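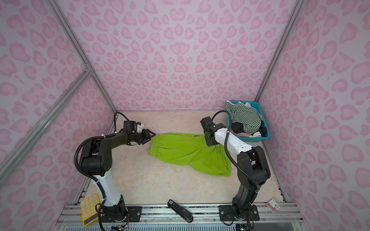

Folding order for slick shorts

Atitz
Lightweight shorts with an elastic waist keep opening up in my drawer. Cotton stays put. Current method: lay flat, waistband away from me, one leg over the other, then hem to waist. Drawer is 23 inches wide. Is there a better sequence?

Umitz
Stop at the first fold and file them flat. Each extra fold in slick fabric stores a bit of spring. I also do the bulky tops first - they set the stack height.
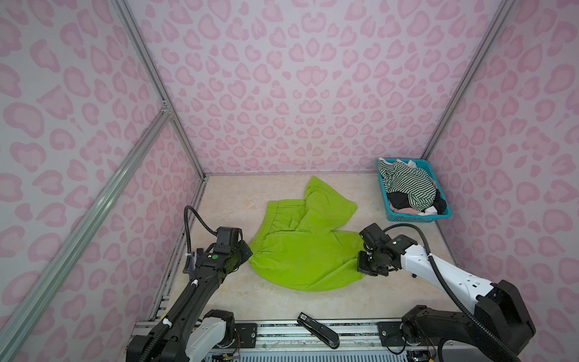

Lime sweatshirt lying crumpled, striped piece on top of the basket

Cunero
Disagree on tops first. Shorts make a flat base, and a sweatshirt at the bottom tilts everything above it. As for the fold, line up the waistband and let the leg edges miss by a little.

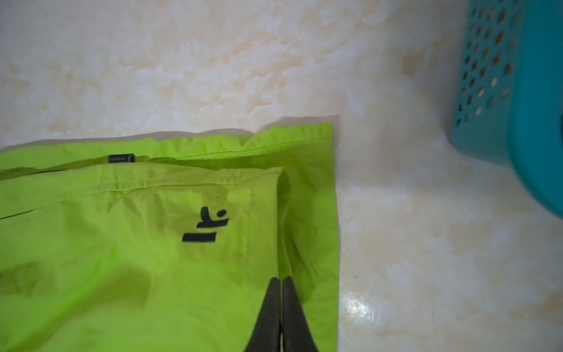 Atitz replied that a narrow band left showing bothers him less than a puckered waistband, but the stack still slides at 11 pairs.

Umitz
Then it's too tall. Split it. And tie the drawstring before folding, with the bow on the outside. Loose ends catch on the next pair.

Cunero
Agreed on the bow. Still shorts first, then striped tops, stretched out lengthwise so the side seams hang straight.

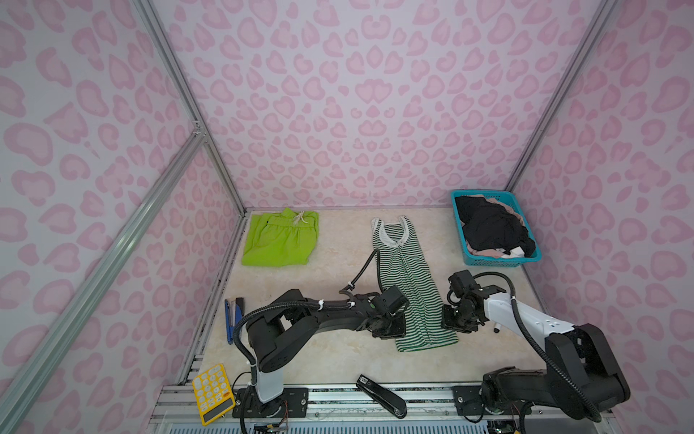 Baláž
Neither order matters if the drawer is overfull. Mine is 19 inches wide and I roll the shorts, waistband last. They don't open.

Umitz
Rolling creases any printed logo. I'd keep them flat.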